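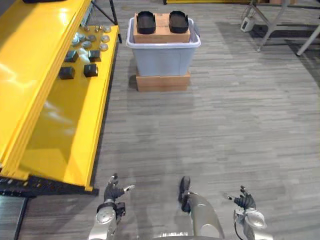
The Second Arm Costs More Than the First

June 4, 2018
By Reet Lepik

Budget season at Garelo starts in December and finishes, in theory, before the snow goes. This year it ran into June. The holdup was a single line on a spreadsheet – "handling, two-armed" – and the question of whether a parts supplier with 30 people on the floor had any business buying it.

Dalia Vaher wrote the line. She runs purchasing and doesn't like surprises. Her first version had the robot, the hands, delivery. One page. She was pleased with it for a week.

Then the extras. Spare fingers. A second set of cables, the first set being the thing that wears out. Training days. Insurance, which went up before anything had even been ordered. Floor space too, charged by the square foot to whichever department is using it, and purchasing had never used any.

"I had a price for the machine and no price for the year," she says. "Those are diffrent numbers."

Quotes came from two sellers. Zedeo wanted everything up front and threw in support until the end of the following year. Dondevton would lease by the month, support billed by the hour, minimum call-out two hours. On paper the lease won easily. Vaher ran it again with one bad week per quarter and it lost.

What do you actually pay for? Hands, mostly. A plain gripper is cheap and for one part in one orientation it's all you want. Garelo's trouble is small mixed stock. Flat metal discs, little fittings, black cubes you could lose in a coat pocket. Shelf to tray, tray to bin, all day, and never the same order twice. Fingers help with that. Fingers also break.

Tove Bach, the shift lead, argued for spending on the shelves first. Glossy shelves throw glare, and glare is a nuisance for cameras. Matte liners, better bins, labels in the same place on every bay. She priced the lot at $565 per bay and got laughed at, then got it approved for two bays as a trial. Cheapest thing in the whole plan. People on foot like the labels as well.

Povilas Jankauskaitė was brought in from outside to check the numbers. His advice was blunt. Don't count saved wages in year one. Count the hours your own staff will spend setting up, moving trays, writing down what went wrong. Garelo had that at zero. He put it at 65 hours a month, and the payback date slid right off the chart.

So they cut it down. One station, one shelf unit, a short list of parts. The lease, in the end, but with the support hours bought in a block. A walk-away date in the contract, which took three phone calls to get. Zubaida Rajput in finance wanted the reserve kept in a separate account where the project couldnt reach it, and she got that too.

The bigger parts still go by cart. A conveyor is off the list until next year and Bach would like it to stay off. Vaher has already opened the next spreadsheet. The first line is cables.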